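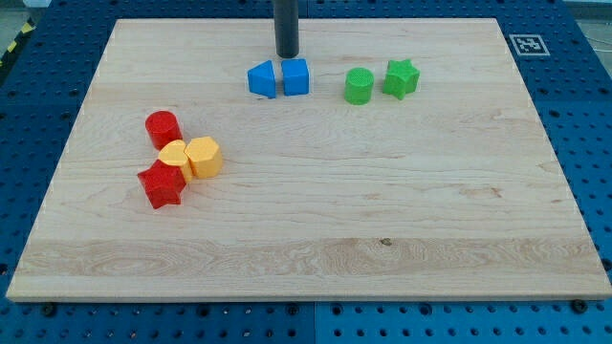 Cooking Talk > Vegetables & Sides

Green beans: blanch first or straight in the pan?

beanpole_marie
Ok so I have 2 big bags of green beans from the farm stand and people coming at 6. My mother always boiled them to death, I want them with garlic and a bit of snap left. Do I really have to blanch and do the ice bath thing or can they go raw into the skillet? Freezer is packed, barely any ice.

tomkettle
Raw in the pan is fine. Hot skillet, oil, beans, lid on for a few min with a splash of water, lid off, garlic last. Done. Been doing it this way forever.

Homa Arabzadeh
Disagree a little. For company I blanch. Color stays bright, and you can do it hours ahead, then just toss in butter when people sit down. Cold tap water works if you don't have ice, just keep changing it. Salt the pot well.

beanpole_marie
How much salt is well

Homa Arabzadeh
More than you think. Should taste like soup you'd send back.

skilletfan779
Team roast here. Sheet pan, hot oven, beans go wrinkly and brown on the tips. My kids eat them like fries. Boiled beans are sad no matter what you do to them after

tomkettle
Roasting is good but it's a different dish, she said snap.

skilletfan779
She said a BIT of snap. Mine have a bit.

tomkettle
Wrinkly is not snap.

lunham_lou
Whatever you do taste one first. Farm stand beans this late (we're in October here, Lunham, last of ours came in with the pumpkins) can be tough as rope. Those need the longer cook and there's no shame in it. Bacon, onion, low heat, an hour. Your mother may of had the right idea.

beanpole_marie
Just ate one raw. Kind of squeaky? Strings on some of them. The fat ones are beany inside.

lunham_lou
Squeaky is ok. Fat ones with bumps pull out and cook separate, or soup. Strings, snap the stem end and pull down the seam.

Shahla Parsa
If you have that many do half of them lubia polo. Rice, beans cut short, tomato, meat, cinnamon. Fat ones are perfect for it. My aunt put in turmeric and so much tomato paste it went nearly black, wonderful. Not for tonight maybe but tomorow.

beanpole_marie
Ooh. Cut how short? And is it ground meat or chunks

Shahla Parsa
Less than an inch. Chunks of beef or lamb is how we did it, ground on weeknights. Fry the beans before they go in with the tomato, don't skip that. Parboil the rice, layer, towel under the lid, low flame. Basmati please.

Homa Arabzadeh
Seconding the towel. I use potato slices on the bottom for the crust. We use less cinnamon in my house, Shahla and I have argued this in another thread lol

Shahla Parsa
And I was right in that thread.

grumblegus
Can we go back to the garlic. Everybody burns the garlic. Slice it, don't mince, start it in COLD oil, take it out when it's pale gold, cook beans in the oil, put it back at the end. Minced garlic in a ripping hot skillet is bitter in 13 seconds

tomkettle
I said garlic last.

grumblegus
Last still burns if the pan's hot.

tomkettle
Pan has water in it from the steaming. It doesn't burn.

grumblegus
Then it's boiled garlic. Worse.

skilletfan779
Garlic powder on the roasted ones, no drama

grumblegus
I'm going to pretend I didn't read that.

beanpole_marie
Ok ok. Plan: sort out fat ones for the rice tomorrow. Blanch the skinny ones now, cold tap water. Cold oil garlic right before we eat. Lemon on top or no?

Homa Arabzadeh
Zest yes. Juice only at the very end, at the table even. It turns them army green if they sit in it.

lunham_lou
Dry them good after the water or they'll spit at you. Roll up in a dish towel.

dorel_b
Anyone freeze them? I have up to 200 bags worth the way my garden went this year, exaggerating but not much. Last batch came out rubbery.

Homa Arabzadeh
Did you blanch before freezing?

dorel_b
No

Homa Arabzadeh
There's your rubber. 3 min in boiling water, chill, dry, freeze flat on a tray, then bag.

tomkettle
For freezing I agree with blanching. ONLY for freezing.

lunham_lou
Or pickle them. Dill, garlic, hot pepper, mine are gone before Christmas every year.

beanpole_marie
Back, dishes still in the sink. Blanched 4 min, maybe one too many, but they were bright green and everybody had seconds. Garlic thing worked, thank you gus. Brother in law put ketchup on his. Lubia polo tomorrow, Shahla do I need the lid on the meat while it simmers?

Shahla Parsa
Lid on until it's tender, then off so the sauce gets thick. If it's watery the rice goes to mush. And full cinnamon, don't listen to Homa

Homa Arabzadeh
Half a teaspoon, Marie. Half.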